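Step 4: Recording the towel fold

Now for the fun part! Lay your towel on the bed, take a gripper in each hand and fold it slowly – slower than feels natural, I promise you'll thank me when you review.
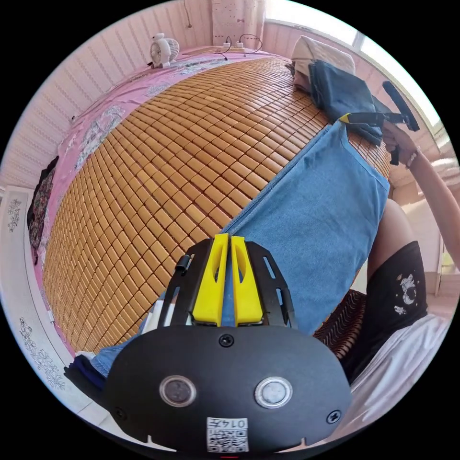 Two grippers and a light blue towel on a bamboo mat.

Start each take with the towel at a new angle, and let the messy tries stay in too. I aim for 70 takes per towel, with a good stretch every 13 or so, then I copy everything over before starting Step 5.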